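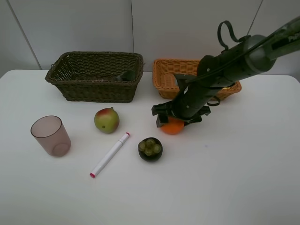

Mimbridge Shared Workshop
Pre-run inspection, tabletop arm, bay 22
Inspection sheet 1184
June, start 6:40 p.m.
Type of check: full, after gripper change
Mark each line OK, FIX or N/A. Comments go under the line they belong to. A FIX in sections 1 to 3 means no powered runs until it is cleared and signed off.

1. Power and stop

1.1 Emergency stop within reach of the operator's chair: OK

1.2 Emergency stop cuts motor power on the first press: OK
Tested twice, once with the arm parked and once in a slow move. The arm sagged slightly at the shoulder the second time before the brake held. Same as last month.

1.3 Stop has to be reset by hand before the arm will move: OK

1.4 Power supply cover on, all screws in: FIX, cleared
One screw missing from the cover of the Kadeo supply. Replaced from the bin. Please put screws back when you open the cover, even for a quick look at the fuse.

1.5 Supply cord free of cuts, not under a chair leg: OK
Rerouted along the wall side of the bay.

1.6 Outlet strip not shared with the laser cutter or the compressor: OK

2. Mounting and reach

2.1 Base bolts tight: OK
Paint marks still line up on all of them. Checked with the wrench anyway.

2.2 Table does not rock: OK

2.3 Soft limits loaded before first move: OK
The limits file was the old one when the controller started up. It allows more travel toward the wall than we want. Loaded the current file and restarted, and the new limits showed up in the log. Whoever does the next check should look at the file date before anything else in this section.

2.4 Floor tape at 600 mm from the table edge, unbroken: FIX
Tape is lifting at the corner by the door. It can still be seen, but it is a trip point. New tape is on the supply list.

2.5 Arm clears the wall panels in every programmed pose: OK
Ran all poses at the slowest speed with a hand on the stop. Closest pose is the one over the back right of the table. It clears, but do not raise the wrist any higher there without checking again.

3. Arm and gripper

3.1 Joint covers seated, no play at the elbow or wrist: OK

3.2 Loops along the arm secured at both ends and not catching: OK
Watch the slack through the full wrist turn. The lower loop hangs closer to the baskets than people expect. It did not touch during this check. If you move a basket back or swap it for a taller one, redo this line.

3.3 Gripper mounting screws tight: OK
Gorkard bracket fitted at the gripper change. Screws were checked cold, then again at the end of the session. No movement.

3.4 Fingers close evenly: OK
They were off by 3 mm before the change, with the left finger getting there first. That is gone.

3.5 Fingers have no sharp edges or burrs: FIX, cleared
Small burr on the inside of one finger, enough to snag a glove. Filed off and wiped down.

3.6 Grip force set to the low profile for fruit: OK
The low profile is called "Perrin soft" in the menu. Do not use the default one. It will go through a grape and make a mess of the finger joints, and juice in there is a job for a cotton swab and a lot of patience.

3.7 Gripper opens on loss of signal: N/A
This one is set to hold on loss of signal. The group agreed to leave it that way for light objects. Bring it up again before anybody tries anything heavier than a mango.

4. Table and test objects

4.1 Tabletop clean, no tools or loose hardware: OK

4.2 Objects are from the approved list: OK
On the list now: orange, lemon, mango, grapes, the plastic cup, the marker, small bowl. Nothing made of glass. Nothing with liquid in it.

4.3 Baskets placed so the gripper can get in and out without hitting a rim: OK
Stopped over the tan basket with the fingers low and looked at the gap on both sides. There is room, though less than over the larger basket. Placement speed into the tan basket stays at the slow setting.

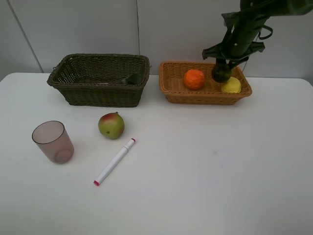
Item 4.3, tan basket. Gripper low over the dark green fruit, with the cup, mango and marker out on the table.

4.4 Round objects cannot roll off the front edge: OK
Tried with the orange by hand. The table is level enough that it stops on its own. If we start working closer to the front edge we need a lip there.

4.5 Marker capped at both ends: OK
Keep it that way. Ink on the tabletop confuses the object finder as well as being a pain to get off.

4.6 Fruit fresh and unbroken: OK
Throw it out at the end of the week. Do not leave it in the baskets over a break and do not eat it.

5. People

5.1 One operator, one person on the stop: OK

5.2 Hair tied, sleeves short or rolled, no lanyards: FIX, cleared
Member badge on a neck cord. Taken off and put in a pocket.

5.3 Call "moving" out loud before each run: OK
Say it loud enough for the next bay – the planer was running for part of the evening.

5.4 No reaching in to fix an object during a run: OK
If something lands badly, stop, wait for the arm to settle, then move it. This has been the most common slip on past sheets.

5.5 First aid box stocked: FIX
Out of medium bandages. Added to the list with the tape.

6. Shutdown

6.1 Arm parked, gripper empty: OK

6.2 Power off at the supply and at the strip: OK
The fan on the supply runs on for around a minute. Wait for it before switching off the strip.

6.3 Log saved with the sheet number in the file name: OK

6.4 Table wiped, fingers wiped: OK

Open items
2.4 Replace floor tape at the door corner.
5.5 Restock medium bandages.

Also wanted, no deadline: delete the old limits file from the controller so it cannot load by mistake. Keep a copy on the shared drive first. Two of the early demos still point to it and will need their paths changed.

Cleared for powered runs: yes, slow speed only until 2.4 is done. Put a cone on the lifted corner while the arm is on.

Next full check: after the next change to the gripper, the bracket or the limits file, or in a month, whichever is sooner. Short check (sections 1, 3 and 5) before every session.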